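Small parts, day two of sorting. I make this thread so I remember what I decided.

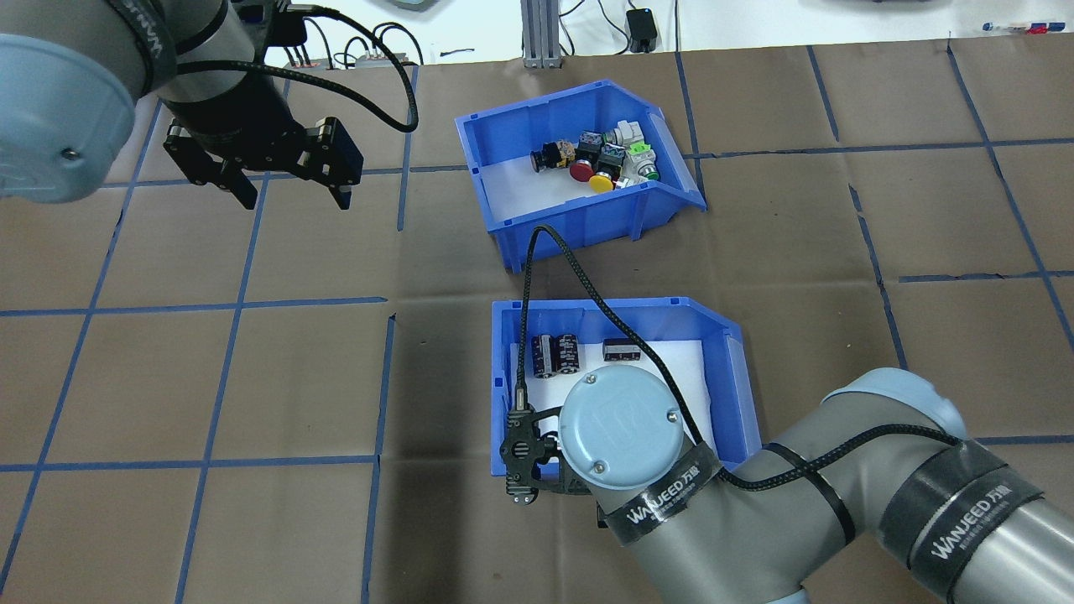
Buttons in the upper bin, capacitors in the lower one.

1/ The paper with blue tape squares stays on the table. I like it very much for sorting, every kind of part can get its own square before it goes to a bin.

2/ Push buttons and contact blocks live together for now. Red, yellow, green — the colors are easy to find, the black blocks are the ones I always search for.

3/ Capacitors get a separate bin. I had them in one old Linska box with the screws, and this was a bad idea.

4/ Both bins have white lining on the bottom. Black parts on white, my eyes say thank you.

5/ Next is the Furukawa drawer, 12 small bags without labels. If somebody knows a good label that holds on blue plastic, please write me. The ones I bought in July fall off.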